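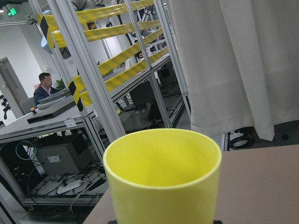 An open day at Hultell, where the robots learn to handle the dishes

By Elaheh Parsa

The road to Cistcombe goes past two furniture warehouses and a garden center, and then you have to watch for the sign, because the Hultell building looks like any other building there. I missed it the first time and turned around at a gas station. When I arrived, on Thursday morning, 15th August, the parking lot was already full and a man in a reflective vest sent me to park on the grass.

Hultell opens its doors to the public once a year. It was 300 visitors this time, by registration only, and the places were gone in a few days. Many were families with children. Others came from local firms and wanted to know what such a machine costs, a question that was answered politely and never with a number.

The company does not build robot arms. It buys them and teaches them to do small jobs with things that are in every kitchen. The current project carries the name Skoltau, and its subject is tableware: cups, bowls, small plates, later also glasses. Savchuk, a catering supplier that washes and sorts dishes for schools and offices, pays for a part of the work and hopes to have a first station in its own hall next March.

I had expected a laboratory with a shiny floor and people in white coats. It is a workshop. There are cables on the floor, a curtain, a long white table where an engineer in a navy blazer was sitting over his device, and close to him a control box with the emergency stop on it. Behind yellow-and-black tape, wound again and again across the aluminum posts, is the white arm. The tape was the first thing the children asked about. They were told that it means the same as at a construction site, and after that they kept their hands in their pockets.

For the demonstrations a yellow cup was used. It is ceramic, with straight and simple sides that open a little toward the rim. I asked what difference a handle makes, and the answer was longer than I thought it would be. A handle gives the gripper something to hold, but it also gives a direction, and the program must first find out where this direction is. With a round cup every side is equally good. The difficult part is then the force. Too little and the cup slides, too much and one hears a sound that the team knows very well. The project has lost 11 cups since it began, and the pieces are kept in a bucket that was shown to us with some pride.

Between two demonstrations I was allowed to look at the log. For the yellow cup there were 2,373 attempts in it, of which 757 were made with a new way of closing the fingers, slower at the end. "In the beginning we were looking only at success or no success," one of the engineers told me. "Now we look also at how it failed." He scrolled for a while to find me a good failure, and he found one, where the arm had picked up the cup correctly and then put it down beside the table.

The demonstration itself is quiet. The arm comes down, waits, closes, lifts. On my first round it went without a problem and people clapped. On the second the gripper stopped above the cup and did not want to continue, and we all stood there until someone restarted the program. A girl next to me said that her brother does this too when he must clear the table. I found the second round more interesting than the first – one could see how much waiting there is in this job.

At lunch there was soup in the yard, served in paper bowls. I talked with a woman from Savchuk who has worked in the sorting hall for many years. She would give the machine the heavy stacks at once, she told me, and keep the glasses for herself. The stacks are not planned before the second year of the project.

Registration for the next open day is through the Hultell website. Children under twelve need an adult with them, and closed shoes are required in the workshop.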